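Kerell Printed Quilt, Pink Magnolia

Product line: Fikinlow Bedroom Textiles
Item group: quilts and light bedspreads
Page last revised March 28, 2018

General

The Kerell is a light bedspread with a printed face and straight stitched channels running both lengthwise and crosswise. It is intended as the top layer of a made bed, or as the only cover in warm weather. The ground color is pink. The print is a large-scale magnolia on thin branches, placed so that the repeat is not obvious from the side of the bed.

The face and backing are cotton. The fill is a thin cotton batting with a specified weight of 100 grams per square meter. Thread count of the face cloth is 300.

Construction

Stitching passes through all layers. The channels hold the batting in position during washing and give the surface a shallow ridge. The hem is turned and closed with 2 rows of stitching. Corners are square. There are no ties, buttons or loops, and the quilt is not designed to be used as a duvet cover or insert.

Print is applied before quilting. Small offsets between the pattern and the stitch lines are normal and are not treated as a fault. Blossoms near the hem may be partly lost in the turn.

Use as a folding surface

The Kerell is suited to beds that are also used for sorting and folding clothes. A quilted face has more grip than a plain sheet, so a knit or smooth garment can be laid out and squared up with less sliding. For long-sleeved items, spread the body first, bring each sleeve in along the side, then fold from the hem. Fine wrinkles in the quilt can be pulled flat from the near edge before starting.
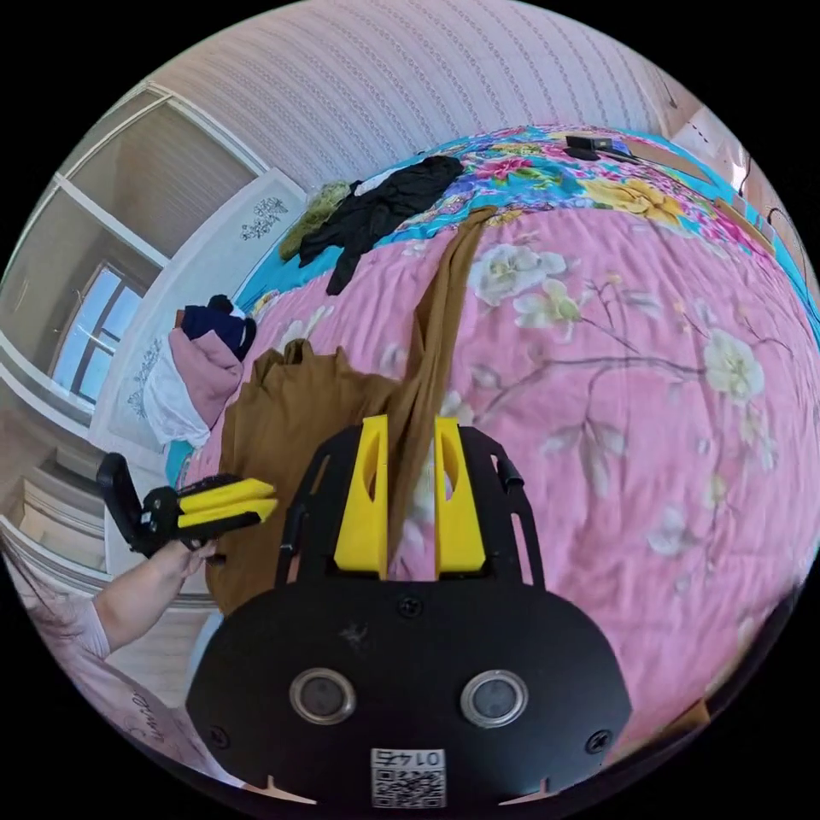
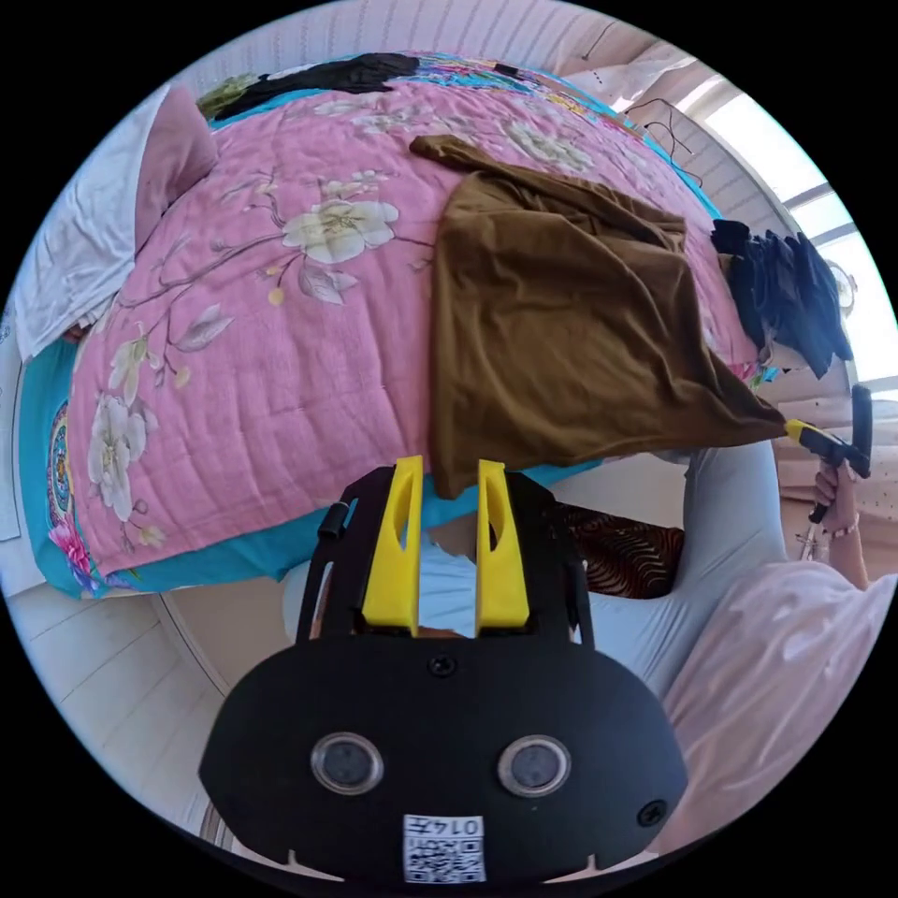
Dark garments should be washed separately at least once before they are left on the quilt for any length of time. Dye transfer onto the pink ground is not covered by the warranty. Do not iron clothing directly on the quilt; the batting will compress and the ridges will not fully recover.

Matching sheets

The quilt is sold alone. Sheets are not included. Plain sheets in turquoise, gray or cream are listed under the Lynch range and may be ordered in the same sizes. Patterned sheets can be used underneath, in which case a shorter drop will leave more of the lower pattern in view.

Care

Machine wash on a gentle cycle in cool water. Use a drum large enough for the quilt to turn over freely. Do not bleach. Tumble dry on low and remove while slightly damp, then smooth the channels by hand and finish on a line. Expect slight shrinkage in the first wash. Store folded in a cloth bag; the Cleller storage bag, size large, holds one quilt. Sealed plastic is not recommended.

Ordering

Available in twin, full and queen. Cartons for trade customers contain 16 quilts of one size. Mixed cartons are not supplied. Orders placed after the July stock count ship from the following production lot, and small differences in ground color between lots are possible. Customers who need several quilts for one room should order them together and state this on the order form.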